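The bin is finally in one piece, and I'm far too pleased with it for what is basically a grey box with sloping sides. I've been picking away at it most evenings since September, in our half of the shared workshop at Halvorsen (the half with the heater, thank goodness), and this week I got to the bit I'd been looking forward to, which is putting the actual puzzle pieces in and fiddling with where they go. 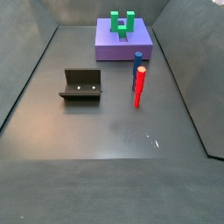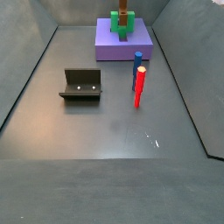

Purple block, green fork, blue and red pegs, black bracket. The brown peg is only in the second one.

So the project is called Brisik, for no better reason than it sounded nice when I said it out loud in the car. The idea is a little assembly set for a home-built arm to practise on, with chunky coloured parts that go together in a certain way. The green fork stands on the purple block and the brown peg goes upright between the prongs. Easy for me, miserable for a machine!

The sloping walls were the best decision I made. My first go had straight sides, and anything that rolled into a corner stayed there until I fished it out with a ruler. I cut the new panels at 63 degrees, mostly as that was where my saw guide stopped being wobbly, and I've left it alone ever since.

Colours took me ages. I wanted each part to stand out against the grey, and I think they do, apart from the black bracket, which is a bit gloomy down there on the floor. I might repaint it. I also might not -- I've got a tin of yellow that's been promised to the garden gate.

The floor has picked up a few scuffs already, and a scratch or two. I did look at getting a rubber sheet from Sterkura but it was 75 quid before postage, and I'd sooner put that towards motors. A bit of scruffiness suits it anyway.

Software next, sadly. I'm using Romutix to plan the moves, and it's lovely when it's in a good mood, but my settings file has grown to 3802 lines and I only understand the top part of it. I want to strip that right back before I ask it to do anything clever with the fork. My target is 200 tries at placing the brown peg with me sat on my hands the whole time, and then I'll write up how it went, good or bad.

Oh, and the lamp! I've been working with a warm one off to the left and it puts an orange glow across that side of the floor. Quite cosy, but I'd like to try a plain white bulb before I do any proper colour matching. If you've got a favourite that doesn't flicker, pop it in the comments.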